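I've had the new Trulledska record going round the house since my brother-in-law dropped it off, and I'm very nearly cross with how much I like it! It's their first in seven years, and Noelia Carretero's voice has gone a little lower and a good deal kinder - she sounds like someone singing to you across a kitchen. "Cordero" is the one I keep going back to (the accordion comes in late, so do wait for it), though Ramiro Echevarría's drumming on "Clelleo" runs it close. I wasn't so taken with the two instrumentals in the middle, which wander about a bit. The vinyl is lovely and quiet, mind you, and mine is number 852 of 1201 if you care for such things.

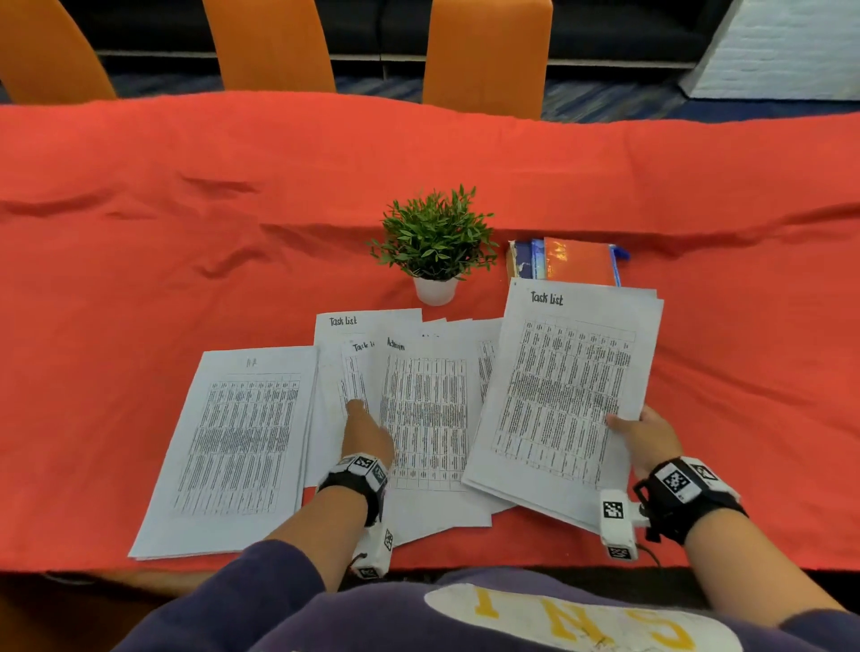
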